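Oct 18, 2022 – dye bench

Second go at the Fernwood indigo vat. Fed it 4 g of fructose last night and left the lid on. Reshma checked the pH this morning and wrote 10.8 on the tape, a bit lower than I like. Added lime, stirred, left it for an hour.

Skeins are the Radebe merino, 100 g each, scoured with the Hutier soap. One still felt greasy so I put it back through. Dips were 12 minutes each, with the same again to air on the rack. Colour after the third dip is close to Mandla's swatch but greyer at the ties. Tie them looser next time.

Thulani wants 400 g of the mid blue by November. Should be fine if the vat holds. Still waiting on the Pornine order – no madder until it turns up. 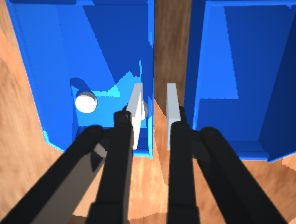 Why is the blue greyer at the ties?

The yarn is squeezed there and the liquor can't get in properly, so it takes up less dye on each dip.

Rinse with vinegar tomorrow, then label.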